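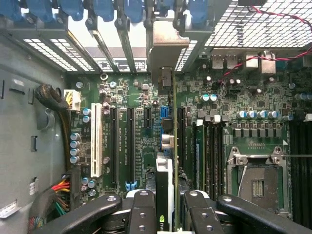 So the new jaws are on the arm, and I've spent most of July feeding graphics cards to them.

Quick recap for anyone who missed the last post. I've been trying to pick a gripper for desktop teardown and rebuild work, and I had it down to the Danzer (wide, flat fingers, very strong) and the Setetti, the one with the angled black arms. The Danzer cost me 591 and the Setetti was 300 used, from a guy in Osham who threw in a spare set of bolts. I really wanted the expensive one to win, I'll admit it!

It didn't win. The Danzer holds a card like a bank vault, but the fingers are so thick that I kept bumping into whatever was next to the slot. Memory modules, mostly. The angled arms come in from the sides and leave me a lot more room down by the board, and inside a PC case room is everything. You've got the slot latch, the metal bracket up at the back, loose fan wires wandering wherever they like, and a card edge that's about as forgiving as a cracker.

Grip force took me ages to sort out. I started way too high and the plastic shroud creaked (I said a bad word and hit stop). Piret Šimkus, who has far more patience than I do, told me to quit guessing and step it up a little at a time until the card stopped sliding, then add a bit. Did that. Much happier shroud.

The other big change is the wrist camera. My old one sat up on a post and the arm blocked its view at exactly the wrong moment, every single time. With the little one mounted down by the jaws I can see both tips and the top of the card together, and lining up has gone from a ten-minute sulk to something I can do with coffee in one hand. The small print on the board is still mush, so don't plan on reading labels with it.

Controller-wise I'm still on the Pikance box. Benedikt Baumgartner keeps sending me links to one that costs 2279 and I keep closing the tab. The Pikance gets a bit jerky at very low speeds, and I'd love to fix that before I try anything near a CPU socket. If you've got smoothing settings that work for you, please leave them in the comments. Next up is the slot latch, which I'm still poking open with a chopstick.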